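Pencil lines on a white table top, how do you remove them? 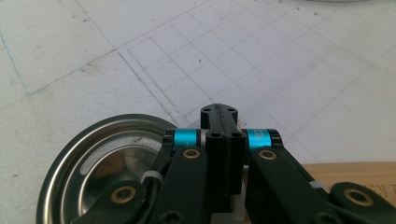
Fenham Quilters and Sewing Club — Members' Forum — Tools and Workspace

widari_stitch
Hello all. I have a question about my cutting table. Two years ago I drew a grid of small squares on the white surface with a pencil, plus some larger rectangles for the pattern pieces I cut most often. It was very practical for placemats and bags. Now I sew mostly clothes and the lines disturb me, because my eye follows them when it should follow the grain of the fabric. There is also a thin blue line near one side which I do not want to keep. I do not remember if it was pen or fabric marker. What is a safe way to clean this? The table is a Görtz and I would not like to ruin it.

bobbin2408
A white vinyl eraser first, always. Go gently and in one direction. Pencil is only sitting on top of the surface in most cases. After that use a damp cloth with one drop of dish soap, then dry it well. I would do this before trying any liquid.

seamripper_flatlow
I don't agree about the eraser. On a smooth white top it makes shiny places, and you see them every time the lamp is on. I did it on mine and I still regret it. Melamine sponge, very little water, finished in 20 minutes.

bobbin2408
But the melamine sponge is an abrasive! It makes more shine than an eraser does. If your table became shiny, maybe you used the pink type of eraser? Those have grit in them.

seamripper_flatlow
It was white. Maybe it was old and hard, I can't say. I only tell what happened on my table.

widari_stitch
Thank you both. I see I must test in a corner first. What about the blue line?

hem_and_haw
For the blue, please don't iron anything on that spot and don't use hot water. Some blue fabric markers become permanent with heat. Try cold water on a cotton pad and wait a minute. If nothing changes, it is probably ballpoint, and then rubbing alcohol on a cotton bud works for me. Open the window.

threadbare
A different opinion: why remove the grid? I would give a lot for a table with squares already on it. I paid for a cutting mat and it curls at the corners. You could lay plain paper on top when you cut clothes and keep the grid for the bags.

widari_stitch
I thought about that, but paper moves under my hands when I cut. Also my squares are not so exact. I measured them again last night and across the full width I am 2 mm wrong. For a bag it is nothing, for a collar it is a lot.

threadbare
OK, 2 mm would annoy me too. I take it back.

seamripper_flatlow
If you draw a new one later, measure every line from the same edge. Don't measure each square from the last one, or the small mistakes add up.

hem_and_haw
And use a harder pencil, very light. Mine is 2H and it wipes off with a damp cloth.

widari_stitch
Update after the first evening. I tested in the corner, the vinyl eraser and the sponge side by side. With the eraser I see no shine. With the sponge there is a little, but only if I bend down and look from the side. So I continue with the eraser — sorry, seamripper! The blue I will try tomorrow with cold water.

seamripper_flatlow
No problem, it's your table. Brush the crumbs away before you put fabric down, they stick to everything dark.

bobbin2408
Good to hear. Let us know about the blue one, I have the same kind of line on my ironing board cover.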